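Plunmont House Residents' Association
Minutes of the kitchen meeting held in the ground floor common room, Saturday, May 8, 2021

In the chair: Giuliana Cuadros
Apologies: flats 4 and 11
Minutes taken by flat 7

1. Minutes of the last meeting
Agreed, with one correction. The December minutes say the residents "welcomed" the idea of a shared toaster oven. Flat 9 asked for this to read "heard".

2. The toaster oven

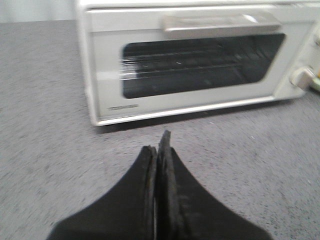
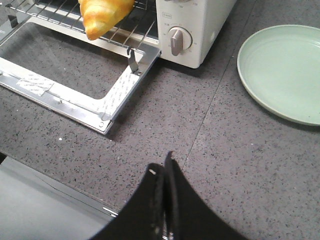 The white toaster oven, door closed (first) and door open with a croissant on the rack (second).

Giuliana reported that the oven is on the grey speckled worktop and that people may now try it out. She thinks it will save residents going back upstairs to heat a roll. Flat 9 asked how many residents had ever gone back upstairs to heat a roll. There was no figure.

Flat 2 pointed out that the door folds right down flat in front of the oven, so anyone using it needs a clear stretch of worktop. At present that stretch is where people put their shopping, their post and, on Thursdays, the bread order. Flat 2 does not believe a sign will change this. Giuliana offered to make a sign anyway.

There was some discussion of the white strips on the inside of the door frame, which have small grey print on them. Flat 5 thought they were film put on for delivery and should come off before anybody heats anything. Flat 7 was less sure and would like to read the print first. It was agreed that somebody would look at it in a good light with glasses on.

The knob was also raised. The numbers round it are very small. Flat 3 said that older residents would be guessing, and that guessing is how the old grill was ruined. A suggestion to put a dab of paint at the usual setting was not taken up, as the meeting could not agree on what the usual setting would be.

Croissants. Giuliana said they warm nicely. Flat 9 said that a croissant is the easiest thing in the world to warm and proves very little, and asked that somebody try cheese on toast before any claims are made in the newsletter. Agreed.

Action: flat 5 to find out about the strips. Flat 9 to try cheese on toast and report in writing.

3. Cleaning
The proposal is that each user wipes the rack and the glass after use. Flat 2 noted that the same proposal was made about the microwave -- and invited members to go and look at the microwave. A rota was proposed and voted down. It was left that users will wipe up after themselves, with flat 2's doubts recorded at her request.

4. Electricity
The kitchen sockets are on the common supply. The last reading for the common parts was 1,266 units, which flat 3 considers high for a building where the hall light is usually out. Griltville, who manage the block, have been asked twice how the figure was reached and have sent a leaflet. The oven is not to blame for this reading, having come later, but flat 3 would like the next one watched.

Action: Giuliana to write to Griltville again.

5. New worktop
Two quotes are in. Warnley want 3,000 pounds for the whole run, fitted. Hájek want 800 for the section by the window only. Members asked why anyone would replace a third of a worktop, and whether the new part would match. Giuliana did not know. Flat 11 had sent a note in favour of Warnley but gave no reasons. Put off until both firms have sent samples.

6. Any other business
The tea towels have gone missing again.
The drawer next to the sink still sticks.

Next meeting to be fixed once the samples have arrived.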